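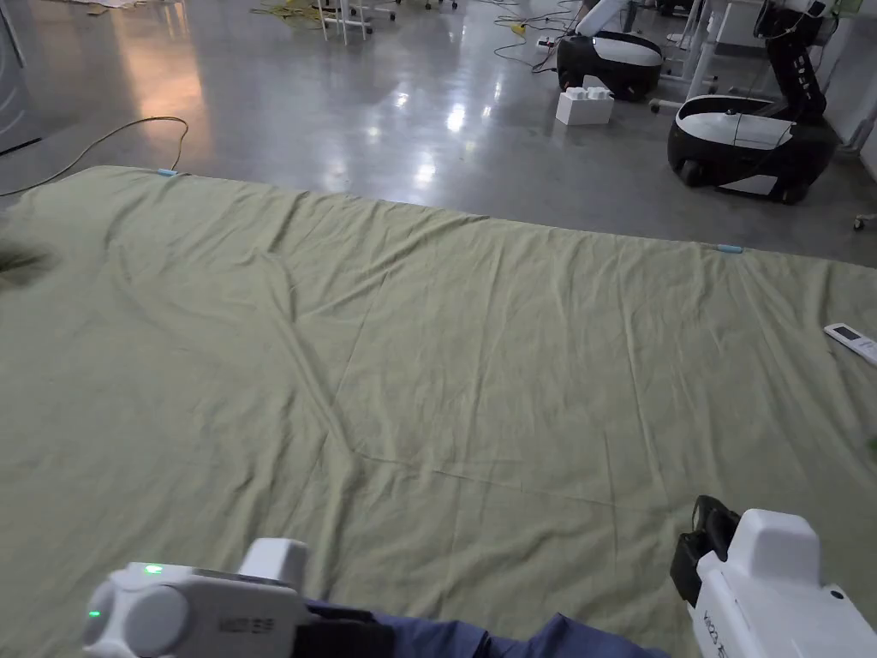 Household Textiles, Unit 3: Spreading and folding large flat pieces

Handout notes, Iara Montecinos

Large pieces are sheets, dust covers, groundsheets and anything too big for the bench. We do these on the floor. Sweep first, especially if the cloth is a dark colour.

Spreading. Lay the far edge down and straighten it before you touch anything else. Small clips along that edge help you keep track of it. Work the creases out toward yourself with flat palms. A long diagonal fold usually means one corner has been pulled -- go back to the corner, don't rub at the fold.

Clear the cloth. Remotes, pegs and other small things go on the shelf before the first fold.

Folding. Halve lengthwise, halve again, then fold in from the short end. Check the edges line up each time. Take the clips off before the last fold.

Practice: 3 full folds each, in pairs or alone. Write down which colour and size you used.

Reading: Kobori notes, pages 8 to 28. Maricica Onu takes the storage session in October.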